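**Home office: simplified method vs. actual expenses, switching mid-stream**

**ledgerline_66** · Jun 15, 2018
Sole proprietor, Schedule C, one room used only for the business. I took the simplified method last year and want actual expenses this year. Does the switch need IRS consent?

**Greria**
No. The election is made year by year on a timely filed return. It isn't treated as a change in accounting method. What you can't do is change your mind for a year already filed.

**kudport_ea**
Agreed on consent. Watch depreciation, though. For a simplified year it's deemed to be zero, so basis doesn't drop. When you go back to actual, you use the optional table for the year you're in.
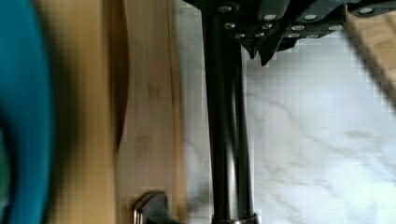
You also can't carry over any disallowed amount from the simplified year. It's gone.

**Ikeda14**
I'd stay on simplified. My actual figure beat it by $9 one year and I spent a weekend on Form 8829.

**kudport_ea**
Depends on the house. A client of mine came out $1,236 ahead on actual.

**Ikeda14**
Before or after recapture on sale?

**kudport_ea**
Before. Recapture is years out and capped at 25%. I'd still take the deduction.

**ledgerline_66**
Going with actual. I'll pull the utility bills in August.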